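3.2 Calibration of the receivers

The two receivers were compared with a reference hydrophone before each deployment at Kamata. Each unit was lowered to a depth of 5 m and exposed to tones starting at 200 Hz. Readings were corrected for cable loss, following Katayama and Lachance.

Figure 4. Clear glass jar on a white tabletop.

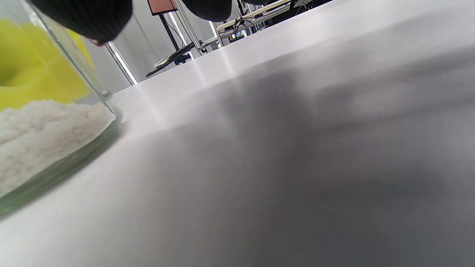 Sensitivity drifted by less than 2 dB over the season – most of it in August, when the water was warmest. Of the recordings made near the Skudau channel, 46 were kept for analysis. The rest had too much flow noise below the lowest test tone and were left out of the averages in Section 4.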